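Iton Arm: Project Report
Ruoxi Cao, Damian Marciniak, Archie Farquharson

4. The shoulder fault

Our arm first failed in October, during the long run we had planned as the last test before writing up. The program repeats one reach and return until it is told to stop. At cycle 2597 the shoulder servo stopped holding its position and the arm dropped onto the board. It did not recover when the program was restarted. Damian cut the power at the wall, as we had no other way to stop it.

The log showed the position error growing over the last 206 cycles. The code recorded this but did nothing with it. We had written the logging and the motion control separately and never connected them — this was our mistake, and Calum MacKinnon had raised it at the design review.

4.1 Cause

We took the shoulder apart and found the horn screw had backed out. The splines on the horn were worn on one side. The screw had been put in without thread lock. We replaced the horn, used thread lock, and added a check that stops the motion if the error stays high for 3 cycles in a row. We also fitted a stop switch in the servo supply.

4.2 Repeat test 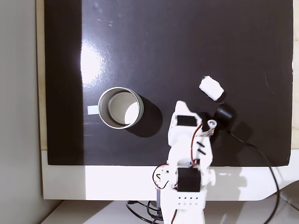
Cable routing was the second thing we looked at, because a snagged wire could load a joint in the same way as a loose horn. The red and black servo wires loop along both sides of the arm, and a tangle of black cables hangs below the table edge. Niall Nisbet suggested tying the loops at each bracket, which we have not done yet.

The repeat test reached 2825 cycles before we ended it ourselves. The error check did not trip. We tested it afterward by loosening the screw on purpose, and it stopped the arm as intended. The stop switch was tested by hand with the arm raised, and the arm still falls when power is cut.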